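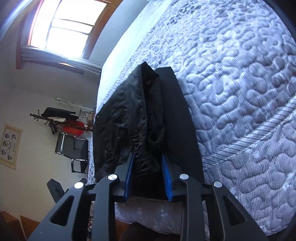

Black garment, unfolded, on a quilted bed cover.

Home Guides Clothing and Linen Storage Forms Contact

Folding and Storing Padded Jackets on a Bed Surface

Kenna Dalgleish, Household Guidance Office, Pellstead
Revised September

Guide 197 sets out the method recommended to residents of Pellstead for folding padded and quilted jackets at the change of season. It replaces the earlier sheet on outdoor clothing. Residents who keep their jackets on hangers all year may disregard sections 3 and 4, but are asked to read the section on pockets.

The method uses an ordinary made bed as the work surface. A table may be used if it is at least as wide as the jacket with both sleeves extended. The floor is not recommended.

1. Preparing the bed

Make the bed fully before starting. Draw the cover smooth from the head to the foot and move pillows and spare blankets to the head end. A quilted cover with a close stitching pattern is suitable, as it keeps slippery nylon from sliding. Smooth satin covers are less suitable and may be covered with a cotton sheet.

Dark clothing sheds lint that shows clearly on pale bedding. Residents with white or light gray covers may wish to spread an old sheet over the near half of the bed. Keep a clothes brush within reach.

Work from the long side of the bed where there is the most floor space. Jackets should be handled one at a time, with the others left on the rack or hook until they are needed.

2. Checking the jacket

Carry out the following checks before any folding begins.

Read the care label. If the jacket is due for washing, wash it first and allow it to dry completely. Padding that feels cool or clumped when pressed between the hands is still damp and should be given another day.

Empty every pocket, including inside pockets and any pocket on the sleeve. Flap pockets are often missed when the snaps are closed. Open each flap, turn the lining out, brush away the dust and push the lining back.

Close the main zipper to the top. Fasten all snaps, cuffs and drawcords. A detachable hood should be removed and laid flat inside the jacket; a fixed hood is folded down over the back.

Hold the jacket up by the shoulders and shake it firmly three or four times to settle the padding. If the padding stays bunched in one channel, work it along with the fingertips. Loose threads are to be trimmed and never pulled.

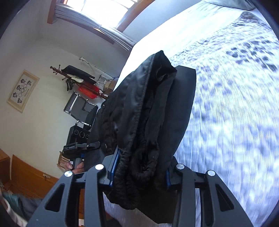
Black jacket held up beside the bed, with dark garments on the coat rack across the room.

3. Folding

The steps below suit adult jackets of hip length. Notes on longer coats follow.

Step 1. Lay the jacket face down with the collar toward the head of the bed. Smooth the back panel from the center outward.

Step 2. Bring the left sleeve straight across the back, keeping the shoulder seam square. Do the same with the right sleeve, so that one lies over the other.

Step 3. Fold each side in toward the center by the width of a hand. The jacket should now form a long rectangle of even width.

Step 4. Press down lightly with both forearms, beginning at the hem and moving toward the collar. Air leaves through the neck opening. Heavy pressure damages down filling and is to be avoided.

Step 5. Fold the hem up to meet the collar. For a thick jacket this single fold is enough. A thin jacket may be folded again in thirds.

Step 6. Turn the bundle over. Straighten the pocket flaps and tuck in any cuff that has worked loose.

Long coats are folded in the same way through Step 4 and then in thirds from the hem. Children's jackets may be folded in half down the center, sleeve to sleeve, and then once across.

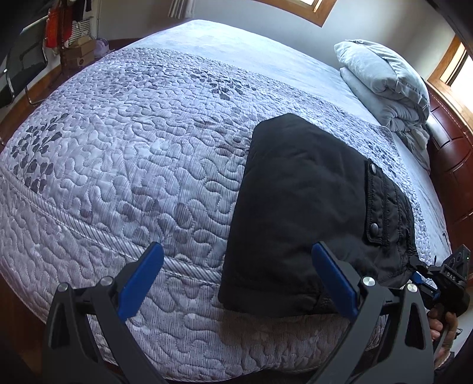
Folded black padded jacket at the near side of the bed, flap pocket on the right.

4. Storing

Breathable fabric bags are preferred. The standard Velidby bag issued with bedroom closets holds two adult jackets, or one long coat with its scarf and gloves. Place the heavier jacket at the bottom. Vacuum bags are not advised for down and should not be used for longer than one month with any other filling.

Label each bag with the owner's name and the type of jacket. Bags are to be kept on a shelf at least 11 inches above the floor and away from outside walls. Under-bed storage is acceptable in the Kernetero building, where the bedrooms are heated from above, but not in the Kwok annex.

Gloves, belts and straps should be stored apart from the jackets - a small basket or cardboard box near the coat rack is sufficient. Pair the gloves before putting them away.

5. Taking jackets out again

Unfold the jacket and hang it by the shoulders for a full day before wearing it. Creases in nylon generally drop without treatment. An iron must not be used.

Replacement storage bags may be requested from Juwita Ngau in Room 18. Questions about this guide should be sent to Prasetyo Gunawan at the Household Guidance Office.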